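Grandier publishes good practice guide for pavement delivery robots

FOR IMMEDIATE RELEASE
10 October 2018

New guide covers clearance, speed, giving way and what to do when a robot gets stuck. Free to download. Councils, operators and building owners all asked to comment.

Grandier today released its good practice guide for small delivery robots that use public pavements. First full version. It replaces the draft sent round in July and is meant for anyone who runs these machines, buys them in or has to share a street with them.

The guide was written with Lastent, which builds route planning software for pavement robots, and Duggan, which advises on street access. Travent handled the simulation work.

It is not law and does not pretend to be. Local rules come first, always. But where local rules say nothing, and plenty of them say nothing, operators have been making up their own as they go along. One firm's robot waits at a dropped kerb, the next firm's rolls straight out. People on foot can't be expected to know which is which.

Main points

Clearance. A robot must leave enough pavement for a wheelchair user to pass without slowing down or turning. If it can't, it waits at the last wide spot. It doesn't get to "squeeze by". Street furniture counts as a fixed edge, so the usable width is measured from the bin or the post and not from the kerb.

Speed. Walking pace at most, 6 km/h, and 3 km/h near shop doors, bus stops and school gates. Slower again in a crowd.

Giving way. People on foot have priority everywhere, including when they are standing still. A robot that has stopped for someone must hold for at least 2 seconds after the way is clear before moving off.

Hydrants and emergency gear. No waiting, parking or loading beside a fire hydrant at any time. Same goes for emergency exits and their approaches. A robot that breaks down next to one is to be treated as urgent and moved by hand if need be.

Light and shade. Operators must show that their machines can cope with going from deep shade into full sun and back again, with no sudden braking and no missed obstacles. Dark objects in dark places are to be tested seperately.

Surface joints. Seams and expansion lines in paving are not obstacles and should not be read as kerbs. Test runs must include lines that cross the path at an angle as well as straight ones.

Getting stuck. Every robot carries a phone number in large print. Someone has to answer it. A stuck robot must be made safe remotely or collected, and the operator logs which.

Testing in simulation first

The biggest change since the draft is the section on simulation. Operators are now asked to run each new software version through a set of virtual streets before it goes anywhere near a real one. Travent put together around 300 test runs for the guide, across shopping streets, office districts and residential roads, with different weather and times of day.

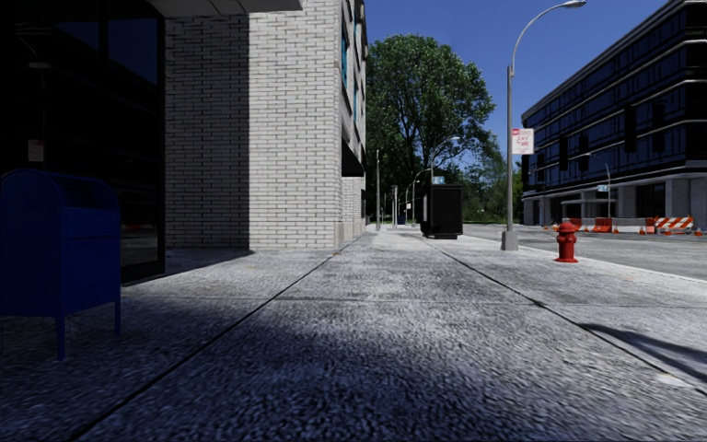
Simulated test street: shaded pavement with a bin close to the kerb, a street lamp and a fire hydrant ahead on the right.

Each run has a short sheet saying what a pass looks like. Which objects must be detected, how much room must be left, where the robot is allowed to stop. Fail one safety item and the run is failed, no averaging out against good results elsewhere.

Simulation does not replace street trials. The guide is firm on this. A pass only means the software may move on to supervised trials, with a trained person walking alongside and able to stop the machine at once. Results from both stages should be kept and shown to the council on request. Near misses too.

What councils are asked to do

Name one contact for pavement robots, so operators aren't passed between departments. Tell operators early about roadworks and barriers. Share maps of lamp posts, post boxes, bins and hydrants where they exist and are up to date, and say so plainly where they're not.

Building owners get a shorter chapter of their own, mostly on doorways, glass shopfronts and where a robot may wait for a customer to come down.

What happens next

Comments are open now and will feed into the next edition. Grandier would particularly like to hear from blind and partially sighted people, wheelchair users and parents with pushchairs, as the draft got far too few replies from any of them.

The guide, the pass sheets and a large print version are all availble from the Grandier website. Printed copies on request.

Notes to editors

"Pavement" in the guide means the footway beside a road. Cycle tracks are not covered. Nor are robots used only indoors or on private sites.

Media enquiries: Grandier press office

ENDS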